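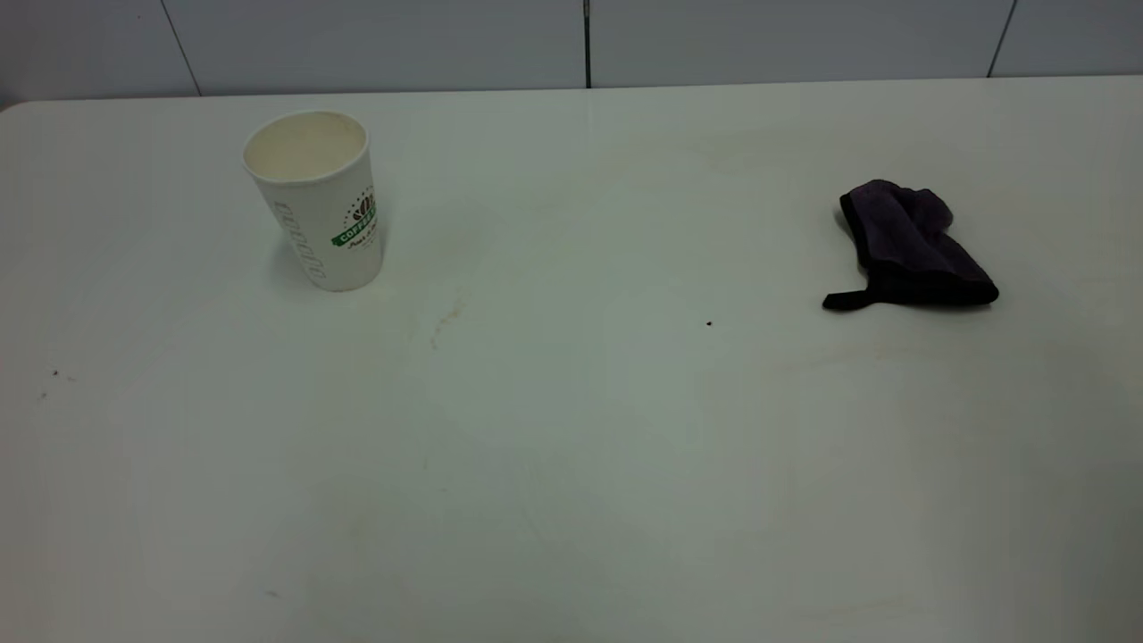

What is the best way to get scuff marks out of a matte white table without leaving shiny spots? I bought a used one for my sewing room in Setness and I'm happy with it apart from the top. I wipe it down every evening with dish soap and warm water. The crumbs come up but the gray marks don't. There are still faint smudges and light scuffs scattered over the white, and the middle has a slight sheen to it that I would like to keep from getting worse. The seller didn't know what the coating was. I cut light fabrics on it, so I don't want anything that leaves a residue. I have baking soda, white vinegar, rubbing alcohol and a melamine sponge in the house. Which of these should I try first, and is there one I should stay away from?

Asked 20 April 2025
468 views

3 answers

Sunil Howlader
Top answer

Leave the melamine sponge for last. It is a very fine abrasive, and on a matte finish it polishes the high points, so you trade a gray mark for a glossy one. A sheen in the middle of a work table is often just that, years of rubbing where people lean and wipe the most. If so, you can't wash it off. It can also be leftover cleaner, and that does wash off.

I would go in this order.

Start with plain warm water and a microfiber cloth, no soap. Go over the whole top twice and dry it with a towel. Dish soap builds up if it isn't rinsed, and the film holds dirt.

Next, try rubbing alcohol on a white cotton rag. Test it underneath or on a back corner first. If color comes off on the rag or the spot feels tacky, stop, you have paint or a soft lacquer. If nothing happens, dab the scuffs one at a time and wipe with water after.

For marks that are left, use a white pencil eraser. It takes off rubber and shoe type scuffs surprisingly well. Light pressure, then brush away the crumbs.

Baking soda is a scrub, so I would skip it for the same reason as the sponge. Vinegar won't hurt most tops but it won't do much for scuffs.

If you end up sanding and repainting, use 2000 grit only for the last pass between coats. It is too fine to help paint grip.

Dewan

Magic sponge works fine. I've used one on my kitchen table in Bakstead for 5 years and it looks the same as the day I got it. Mine is glossy though so maybe that matters.

nanari_quilts

I gave up and put a cutting mat over mine. Paid for a big one and it covers nearly the whole top. For fabric you want one anyway, a rotary cutter will ruin the table a lot faster than scuffs will. Don't iron on it, the mat warps and it won't go flat again.

Comment from the asker: Did the water and then the alcohol, tested at the back corner and nothing came off. Most of the gray is gone. Two long marks near the front are still there and I think those are scratches. Will look at mats in May.

Reply from Sunil Howlader: Run a fingernail across them. If it catches, it's a scratch and cleaning won't change it.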